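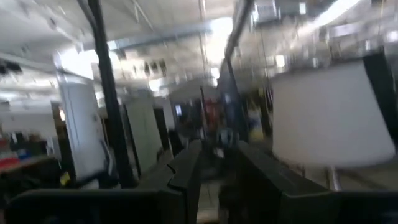
White drum shade on a slim metal stand.

Lampshade Swap FAQ
March 2019, by Rhona Pringle
Filed under: Home Projects > Lighting

How does the swap work?
Bring a shade, take a shade! We set up in the Guthrie hall twice a year, in March and September, and you leave with as many shades as you came with. Bases are welcome too, but they go on their own table.

Do I have to bring one?
Nope. If you come empty-handed, a shade is $4, and the money pays for the room.

What size should I look for?
Measure your base from the bottom up to the socket. I like a shade a bit shorter than that, and wider across the bottom than the widest part of the base. Bring the base along if you can — trying shades on is the best part of the day.

What's a spider fitting?
Those wire arms across the top of the shade, with a ring in the middle. It sits on the harp and the finial screws down over it. Uno fittings go right onto the socket instead, and you can't mix them up without an adapter. Yuto Kaneko keeps a box of adapters at the door.

Can I bring a stained or torn shade?
Yes please! Bare frames are great for re-covering, and somebody always wants one. Just no loose wiring or cracked sockets.

How do I clean a fabric shade?
Start with a lint roller, top to bottom, inside and out. If it's glued, keep it away from water. Stitched silk can often take a lukewarm bath, but test a corner first.

Recent posts
Pleated shades for beginners
Re-covering a frame in 2 evenings
Plindano road trip: lamp hunting
Which bulb goes where?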